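4 Results

The dispute in Drarnulville began over the use of one hall by two congregations. Both had signed the same agreement with the town, but each kept its own copy, and the copies differ on the hours of evening prayer. We collected 33 letters sent to the town council and read them together with the Plosura archive of local leaflets.
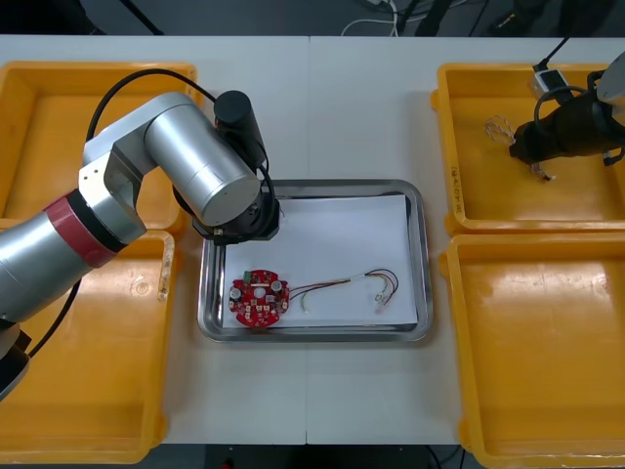 Figure 4. White table with four yellow trays and a steel tray lined with white paper.

Most letters written before January speak of noise and parking. Religion is named in only five of them. After the first street protest the words change, and "our people" appears where earlier writers used "the neighbors." 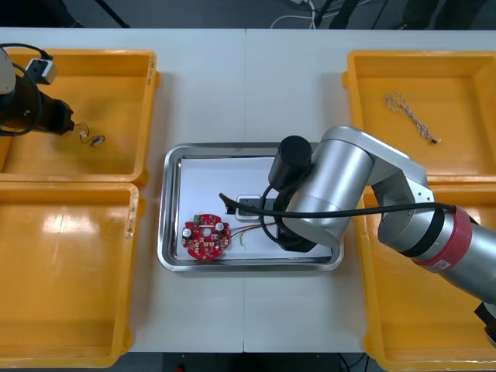
4.1 THE PROTEST AND THE POLICE

The protest brought 600 persons to the market square, according to the town record. The leaflets of both sides give higher numbers, which we could not confirm. Police closed the hall the same evening. Each congregation understood the closing as a measure against itself, and this reading is repeated in the letters until the end of our period. 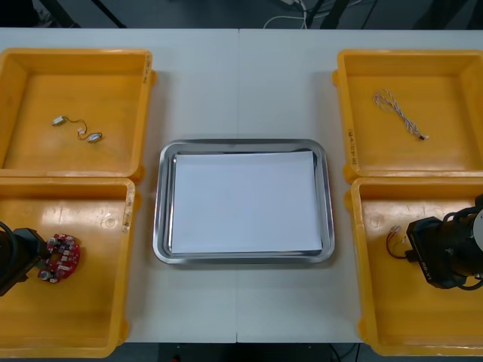
4.2 Comparison with Grerkville

In Grerkville a similar agreement was changed without protest. The town invited both groups before it printed the new hours, and the local paper published the full text. We do not claim that this explains the whole difference. Grerkville is smaller, and its two congregations had shared a school building for many years.

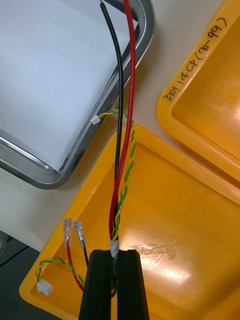 4.3 Limits of the material

Letters show the view of people who write letters. Young members of both congregations are almost absent, although the leaflets address them often. The Brøndum collection, which holds recorded sermons from the same months, was closed to us during the work.

Related articles
Shared worship spaces and town law
Leaflets as a source for local conflict
The Brøndum collection: a short guide
Police closings and minority trust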